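# Brorkside lane: questions about the delivery carrier fault

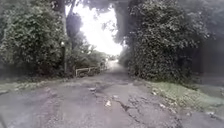

**Why has the carrier stopped running on the lane?**

It was stopped in July after it left the road surface twice on the same trip and came to rest against the verge. Nobody was hurt. The parcels on board were delivered by hand the same evening. The carrier has been kept off the lane since then and will stay off until the work listed further down is finished.

**What is the carrier?**

A four-wheeled delivery robot built by Girnier and run by Brester. It takes parcels and pharmacy orders from the depot to the houses beyond the lane and goes no faster than a brisk walk. Unit 102 is the one involved. Unit 315 works the town side and has the same wheels, cameras and software.

**What went wrong?**

The carrier works out how far it has gone by counting wheel turns, and corrects that with its cameras and satellite position. Under heavy trees the satellite position is poor, so the unit leans on the other two. On broken asphalt a wheel can spin or drop slightly, and the count drifts. The cameras should catch the drift. On this trip they didn't, as strong glare at the open end of the lane had washed out the features they track.

The unit believed it was further left than it was. It steered right to correct itself and put both right-hand wheels over the edge.

**Didn't it have obstacle sensors?**

Yes, and they worked. They look for things that stick up, such as people, dogs, bins and parked cars. Grass level with the road doesn't count as an obstacle. Neither does a crack or a shallow dip.

**You said it left the road twice. Why wasn't it stopped after the first time?**

It should have been. After the first excursion the unit climbed back on to the asphalt by itself and sent a "recovered" message. Our procedure at the time let a recovered unit carry on without a person looking at the camera feed. The second excursion was 4 minutes later. That time it couldn't get back, and it called for help.

The procedure has been changed. Any wheel off the surface now means a full stop, and an operator has to release the unit.

**Is the state of the road to blame?**

In part. The lane is badly cracked, with a sunken patch across the middle and loose stone along the right-hand margin. Resurfacing would help, but the lane was in much the same condition when we surveyed it, and we approved it. The survey was done on an overcast morning and only covered one direction of travel. We should have repeated it in bright light.

**Will the road be repaired?**

We have reported the surface and don't have a date. The carrier's return doesn't depend on it. We are working on the basis that the lane stays as it is.

**What has to be done before it runs again?**

- New camera exposure settings from Girnier, tested in strong sun
- A wheel slip check that slows the unit when the wheels disagree with each other
- A narrower permitted path, kept away from the right-hand margin
- A fresh survey in both directions, morning and late afternoon
- Attended runs, with a person walking beside the unit who holds the stop button

Bilgin, the outside firm that reviewed our logs, will check each item and sign it off. The exposure settings have arrived and are on the bench. The slip check is still being written.

**Is unit 315 safe to keep running?**

Its route is open to the sky and has a level kerb on both sides, so it keeps a good satellite position the whole way. We checked its logs for the same drift and found none. The new stop rule applies to it as well.

**What should I do if I meet a carrier that has stopped?**

Walk round it if there is room. Please don't push or lift it. It is heavy at the back, and the wheels may still be driven. If it is blocking the way, press the red button on top and ring the number on the lid. The button cuts power to the wheels and can't do any damage.

**Can I still walk or cycle on the lane?**

Yes. It was never closed to the public. When the attended runs begin the person with the unit will stop it to let you past. Keep dogs on a short lead near it if they are nervous of wheels.

**How do I get my parcels in the meantime?**

By van, between 2 pm and early evening. Pharmacy orders go out first. You don't need to rebook anything, and there is no extra charge.

**Does the carrier record video?**

It keeps a short rolling clip, which is overwritten unless there is a fault. The clips from this fault are held by Brester and Bilgin until the review closes and will then be deleted.

**Can I read the full report?**

A summary will be put on this page once Bilgin has finished. Paper copies will be available at the depot counter.

**Who do I contact?**

Soledad Arriaga for anything about the fault or the review. Rafferty Begay for late or missing deliveries. Both can be reached through the depot.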